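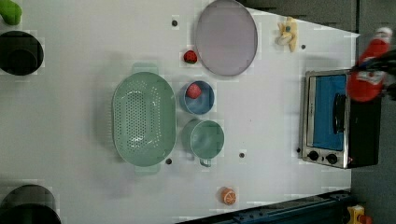
*Mint-green colander, blue bowl and mug on the shared worktop, with a toaster oven at the right.*

**Rinsing and setting out fruit on a shared worktop**

Our residents' association has recently taken over the kitchen at Lomholm, and we are preparing written guidance for its use. The room has one white table on which the toaster oven also stands. May fruit be left in the oval colander after rinsing, and how much clear space should be kept beside the oven? The table is 920 mm deep.

Posted by **Flindia**

---

**Hlongwane**

The colander should be used for draining only. Its floor is perforated, and any water left on the fruit will pass through to the table. We would advise draining over the sink, then transferring small fruit such as strawberries to a bowl. Cut fruit, including halved oranges, should be placed on a plate and covered if it is not to be eaten at once.

As regards the oven, the manufacturer's booklet takes precedence over any general advice. In our own kitchen we ask users to keep 300 mm clear in front of the door — this has proved sufficient for trays to be withdrawn safely. Plates and mugs are to be moved away before the oven is switched on.

---

**Trustutum**

Agree with the above. Wipe the table afterwards.

---

**Lomholm Lettings**

Users are reminded that the kitchen closes at 6 on Thursday evenings and that all crockery must be washed and put away by that time. A colander with tab handles at both ends may be stored flat on a shelf. It should not be placed on top of the toaster oven, even when the appliance is cold.

The guidance on cut fruit given by Hlongwane is correct and may be copied into your notice.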